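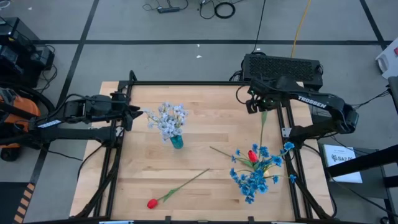
Mavromatis Flower Farm
Frequently Asked Questions

We answer the phone when our hands are clean, so mostly we don't. Please try this page first. It covers the flower share, the farm stand, buckets for weddings, and the matter of the goose.

THE FLOWER SHARE

What do I get?

A bouquet a week, from the first week of June until frost. Early on it's snapdragons, sweet William and a lot of greenery. High summer is zinnias, cosmos and whatever the deer found boring. From August it's dahlias, and you'll hear no more complaints from us about anything until October.

Can I choose my flowers?

No. You can tell us what you dislike and we'll write it down. One member can't stand orange, and we do our best, but in September orange is most of what the field has to say.

What size is a bouquet?

Big enough for a quart jar. Members who own only bud vases have been known to split a bouquet up and put a bit in every room, including the one with the toilet in it. We approve of this.

How do I sign up?

Sign-ups open in February on our Ekance page. Ekance is the ordering system we use, and it will ask you to make a password with a symbol in it. We didn't design it. We have 200 shares and they usually go before the snow does. If they're gone, put yourself on the waiting list. People move away, get divorced or discover hay fever, and spots come up.

I signed up and never got an email.

It's in your spam folder. If you've looked in your spam folder and it's not there, look at how you typed your address. After that, write to us and we'll believe you.

Where do I pick up?

At the farm, or at the Genach drop, which is the covered porch behind the hardware store. Bouquets go out on the porch at noon, in buckets, with name tags. Take the one with your name on it. This instruction looks simple and yet every season brings us a week where everybody has taken the one on the left.

I'm going on vacation. Can I skip a week?

You can skip, and we'll add the credit to your account for use at the stand. Tell us by the evening before we cut. If you tell us from the airport, the flowers are already in a bucket and somebody on our crew is taking them home to impress their mother.

Can my neighbor pick up for me?

Sure. Your neighbor should know your last name. You'd think.

What if I forget to pick up?

We keep bouquets overnight in the cooler at the farm. At Genach, anything left at closing goes to the library's front desk, where it will be much admired, and you may go and visit it.

Do you give refunds if the season is bad?

A share means you're in it with us. If hail takes the snapdragons, you get a smaller bouquet and a sad note. If the whole field goes under water, we'll work something out. In a good year you get more than you paid for, and we've never had a member write in to object.

THE STAND

When is the stand open?

From 8 in the morning until dark or until it's empty, June through October. It's at the end of our driveway on Aviven Road, number 667. The mailbox says 66 and then a mark where a 7 used to be. Map apps will try to send you to the gravel pit. Keep going past the pit.

How do I pay?

Cash in the box, or scan the code taped to the post. The box doesn't make change. If you only have a large bill, take extra flowers until you feel you've come out even.

Is the stand really on the honor system?

Yes. We lose a little. We lost more the year we put up a camera, mainly on the camera.

Can I return the jars?

Please do. Clean ones go on the bottom shelf. We also find there: pickle jars that still smell like it, a candle, and last fall a full set of encyclopedias. Just the jars, thanks.

Can I cut my own?

Not from the rows. We tried it one summer. People are lovely, and they cut tulips at the ankle and dahlias at the neck, and it took the plants a while to forgive them. We do run two cutting evenings in late August, with snips provided and a short talk first. Those get announced in the newsletter.

WEDDINGS AND OTHER LARGE EVENTS

Do you do weddings?

We sell buckets of loose stems for people doing their own. We don't do arches, and we don't travel, set up, or hold an opinion on your bridesmaids' dresses.

How many buckets do I need?

Fewer than the internet told you. Send us the number of tables and what you're putting the flowers in. Wide-mouthed vases eat stems. Narrow ones are kinder to your wallet, and they also stop the flowers from lying down during the speeches.

Can you promise a particular flower for my date?

We can promise flowers. Peonies in September, however, are something you should discuss with the Southern Hemisphere. If your heart is set on one variety, ask early and have a second choice you wouldn't cry about.

Can you match this color? I have a swatch.

Bring the swatch. We'll hold it against the field and get as close as we can. "Dusty" colors are the hardest. Plants are not often dusty on purpose, although you'd be welcome to leave them by our road in July.

When should I pick up for a Saturday-type event?

Two days before. Stems need a night in deep water, and you'll need the second day for arranging, which always takes longer than the video did. Bring a vehicle that's flat in the back. Tall buckets on a passenger seat with a belt around them will make it as far as the first turn.

LOOKING AFTER CUT FLOWERS

How do I make them last?

Clean vase, fresh water, a new cut at the bottom of each stem, no leaves below the waterline. Change the water every other day. That's the whole secret, and it has been printed on the tag all along.

What about the penny, the aspirin, the vodka, the spoonful of sugar?

We've tried them all in the slow part of winter. Sugar feeds the flower and everything else living in the vase. The penny did nothing we could detect. The vodka is better used on the person arranging. If you have a packet of flower food, use it at the strength it says.

Where should I put the vase?

Out of direct sun, away from the heater, and not next to the fruit bowl. Ripening fruit gives off a gas that ages flowers. It does nothing to people, so you can stay in the kitchen.

My dahlias only lasted four days.

Then you did well. A dahlia is a short guest. Zinnias will give you a week and then some, and statice will still be there when you sell the house.

There's a bug in my bouquet.

Probably an earwig. We shake every bunch and they hold on. Put it outside and it will go on with its life. We don't spray in the cutting rows, so you're getting the bug at no extra charge.

Are your flowers safe for cats?

Many garden flowers are bad for cats, and lilies are very bad. We don't grow true lilies for that reason. For anything else, ask your vet with the name of the flower in hand. We're happy to identify a stem from a photo, half chewed or otherwise.

Can I eat them?

Please don't. Some are edible, some really aren't, and we don't wash them as food.

DAHLIA TUBERS

Do you sell tubers?

In spring, once we've divided them and checked for eyes. We dig almost 3000 plants every fall, by hand, in mud, and by the end we dislike the survivors, so there are always some to sell. The list goes up on Ekance in March.

What's an eye?

The bump near the neck that the sprout comes from. No eye, no plant. You can have a tuber as fat as a sweet potato, and if it's blind it will sit in your yard all summer being a sweet potato.

My tuber looks dead.

They all look dead. Plant it once the soil has warmed, don't water until you see green, and leave it alone. Digging it up to see how it's doing is the leading cause of it doing badly.

Do I have to dig them up in fall?

Around Genach, yes, unless you like buying them again. We're in favor of either.

VISITING

Can we come look around?

You can see a good part of the field from the stand. Past the rope, please only come on open days. The rows look like paths, and some of them are, and some have drip line across them at toe height.

Are dogs allowed?

On a leash, at the stand, and subject to the goose.

What about the goose?

The goose came with the property. It keeps mostly to the pond side. If it's standing in the driveway, stay in your car and wait. It gets bored in a few minutes. Honking back has been tried.

Is there a bathroom?

There's a portable one on open days. At other times there's a gas station at the Genach end of Aviven Road, and they would like you to buy something.

Are you hiring?

Usually one or two people for the summer. Work starts at 5:30 in the morning so the stems come in cool. If you read that and kept reading, send us a note through the contact form and tell us when you could start.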